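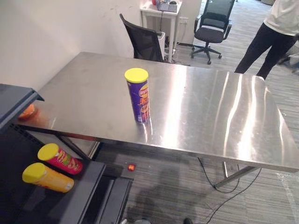
Purple canister on the steel top, two more lying down on the lower shelf. Stallow trial kit, day one.

1/ We have the Stallow shelf-picking kit on a trial. Posting notes as I go, mostly for people who asked after my thread on the Gratden arm in September. Usual terms: we pay the hire, they don't see this before you do.

2/ What you get for the hire fee: one arm, a two-finger gripper, a head camera, a controller box and a licence for the picking software. What you don't get: a table, a shelf or anything to pick. Budget for those.

3/ Task for the trial is dull on purpose. Take a canister off the shelf, stand it upright on the table, lid up. Then the reverse. Crisp canisters are cheap, rigid enough to survive a bad grip, and the same shape whatever the flavour.

4/ Lying down is the harder start. The gripper has to close across the body, lift clear of the shelf above, then turn the thing through a right angle before it lets go. The quick-start guide only covers items that are already standing. The lying-down case is in an appendix, and the appendix is a separate download.

5/ Numbers so far, shelf to table, canister lying down: 84 attempts, 23 failed. Fail means dropped, knocked over on release, or the software gave up and asked for help. I am not counting slow ones.

6/ Of the 23, 16 were at release. The canister is placed with a slight lean, the fingers open, over it goes. Shahnaz Ekanayake lowered the release height in the settings and it got better. I haven't rerun the full set, so no new figure yet.

7/ Steel tops. The manual says "avoid highly reflective work surfaces" and leaves it there. Ours is brushed stainless and throws back streaks from the ceiling lights, plus a reflection under anything you stand on it. The depth reading goes patchy in the bright areas. Matt vinyl is the usual cure. I want the figures without it first, as most kitchens and labs I deal with have steel.

8/ Setup took Nimal Ekanayake and me around 3 hours, most of it calibration. The calibration card has to be flat. Ours arrived rolled in a tube. Tape it to a board overnight before you start.

9/ Cables: the supplied power lead is too short for a table in the middle of a room. Order the long one with the kit. It is on the price list under "accessories", below the mugs.

10/ Support. Raised two tickets. Arif Weerakoon at Stallow answered the first the same afternoon with a settings file that worked. The second, on reflections, is still open.

11/ Against the Gratden: Stallow is easier to teach and has the better camera mount. Gratden has the better gripper by some distance, and its pads can be swapped without tools. Stallow's need a hex key and the screws are tiny.

12/ @ Safta Sima, who asked about soft bags: not tested. The spec sheet says "semi-rigid and above" and I'd take that at its word for now.

13/ Next is table to shelf, then the rerun at the lower release height. Settings file available if you have the same kit, drop me a message with your software version.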